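Home | Tickets | Knowledge base | Log out

Naltwood Shared Workspace, Building Help
Ticket 121: Storage cabinet, doors out of line and one handle loose
June, opened 8:40 am
Logged by Ragnheiður Stougaard

Priority: low
Location: level 2, storage room
Item: light grey cabinet, two doors, Clonine range, supplied through Damgaard

Reported problem

The left door drops when you open it and scrapes the bottom of the cabinet on the way back. You have to lift it a little by the handle to get it shut. The handle has now started to move as well. If you pull from the lower end it rocks and clicks. The right door closes properly but sits higher than the left, so the gap between them is wider at the top than at the bottom.

It has been like this since the cabinet was shifted along the wall to make space for the new shelving. Nothing was wrong with it before that.

8:55 am
Emptied the shelves before touching anything. Most of the weight was printer paper on the lower shelf and that has gone on the trolley in the hall. Please don't put it back until this ticket is closed.

9:10 am
Put a level along the cabinet top. It is down at the front left corner. The adjustable foot on that side had wound itself most of the way in, probably from being dragged. Wound it out until the bubble sat in the middle, then checked front to back, which was fine.

The right door came good from this alone. The left was better but still touched at the bottom.

9:30 am
Looked at the hinges on the left door. Top hinge: both screws into the side panel were loose, and one just turned without biting. Bottom hinge: tight. Took out the bad screw, packed the hole with a sliver of dowel and wood glue, and left it. The glue bottle says 30 minutes before any load. I propped the door on a folded towel in the meantime.

Used the wait to do the handle. It is the long upright kind, held by a screw at each end that comes through from the inside of the door. The top one was snug. The bottom one took nearly two full turns. Don't use the power driver on these, as the door is thin and the screw head will pull straight into it.

10:15 am
Screw back in at the top hinge and holding. Adjusted the left door up with the height screw, a quarter turn at a time, opening and closing it after each one. It no longer scrapes.

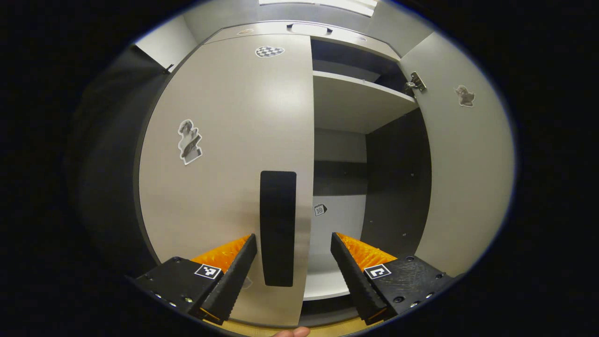 The stickers on the doors can stay. Someone asked whether they should come off while the cabinet was empty, and the answer from the office is that they do no harm. The statue on the handle door is lifting at the edges, so if it bothers you, press it down, but please don't scrape at it with a blade. The last time that was done in the kitchen it left marks in the finish.

11:05 am
Opened and shut both doors again after the glue had had longer to set. The handle doesn't move and the gap looks even. There is still a faint tick from the left door when it is nearly closed. I think it is the bottom hinge, which I haven't had apart. Asked Prirnetti for a replacement pair in case, part number to come from them. They have the 600 mm version of the same cabinet in stock and want to confirm that the hinges match.

Still to do
- Paper goes back tomorrow, half on each shelf this time
- Recheck the top hinge screw in a fortnight
- Order hinges once Prirnetti replies

If you need to move the cabinet again, empty it first and lift it with a person on each end. Dragging it is what wound the foot in.

Status: open, waiting on parts. Safe to use.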